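El presupuesto de una célula no termina en el brazo

Salvador Serrano
Sábado, 28 de mayo de 2022

La partida más fácil de aprobar en un proyecto de automatización es el robot. Tiene ficha técnica, plazo de entrega y número de referencia. La pinza, los dedos, los consumibles y las horas de puesta a punto suelen ir en una sola línea titulada «varios», calculada como porcentaje del resto. Sostengo que ese orden está invertido y que, en manipulación de alimentos, conviene presupuestar desde el punto de contacto hacia atrás.

En la planificación de Mostura para este ejercicio se pidieron dos ofertas para una estación de emplatado de repostería. La de Stender detallaba el brazo, el controlador y la bancada en cuatro páginas; al efector final le dedicaba un renglón. La de Esteves hacía lo contrario y salía más cara en la primera hoja. El comité comparó las primeras hojas. Adel Gaber, responsable de compras, defendió la decisión con un argumento razonable: un brazo se amortiza en varios proyectos y una pinza no. De acuerdo, pero la amortización contable no dice nada sobre cuántas horas de técnico consume cada componente antes de producir la primera ración válida.

Una porción de bizcocho no es una pieza. No tiene tolerancia dimensional, la miga cede bajo carga y la corteza tiene otra rigidez. Dos cortes consecutivos de la misma barra pueden pedir aperturas distintas. La fuerza mínima para levantar la porción y la fuerza máxima antes de marcarla están muy próximas, y ese margen no figura en ningún catálogo, porque depende de la receta, de la temperatura y de las horas transcurridas desde el horneado. Hay que medirlo, y medirlo cuesta dinero.

Con dedos rígidos y planos el contacto se concentra en las puntas. Si la toma se hace por la base, la porción queda vertical y el plato accesible, a costa de apretar la miga en la zona más estrecha.
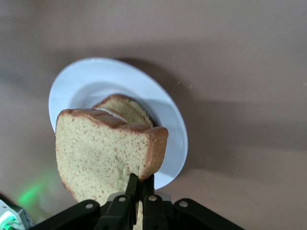

Qué debería figurar en la solicitud de oferta

Primero, el efector como partida propia, con al menos dos juegos de dedos alternativos y su precio de reposición. Un juego mecanizado a medida se entrega en 22 días según el proveedor con el que trabajamos; si no se pide con el brazo, el brazo espera. En contacto con alimento hay que especificar además material, acabado y procedimiento de limpieza, y exigir la documentación correspondiente antes de firmar.

Segundo, las horas de ajuste. En la estación anterior, Danjuma Igwe registró 142 horas entre la recepción mecánica y la aceptación. El presupuesto aprobado no contenía ninguna. Se cargaron a mantenimiento, de modo que el proyecto cerró en verde y mantenimiento cerró en rojo. El coste fue el mismo y la información se perdió.

Tercero, el producto de ensayo. Parece una cantidad menor y lo es: para la próxima validación hemos previsto 200 porciones. Lo relevante es quién las suministra, con qué corte y en qué fecha. Ensayar con espuma o con un sustituto sirve para comprobar trayectorias. Para fijar la fuerza de agarre no sirve.

Cuarto, el criterio de aceptación. «Manipula el producto sin daños» no es un criterio. Hace falta definir qué marca se admite, en qué cara y después de cuántos agarres. Keegan Penner propuso una muestra patrón fotografiada y firmada por las dos partes. Es barato y evita discusiones.

La objeción habitual es que este nivel de detalle encarece la oferta. La encarece. La propuesta que Stultik nos remitió con estas cuatro partidas separadas subía de forma apreciable frente a la genérica, y Timo Kramer preguntó, con razón, qué se obtenía a cambio. Se obtiene un coste conocido en el momento de decidir. También la posibilidad de decidir que no: hay estaciones en las que una persona con una paleta seguirá siendo la opción correcta durante años, y un presupuesto incompleto impide verlo.

La revisión de inversiones es en julio. Propongo que ninguna célula de manipulación entre en ella sin las cuatro partidas desglosadas - aunque alguna figure con valor cero, siempre que alguien firme ese cero.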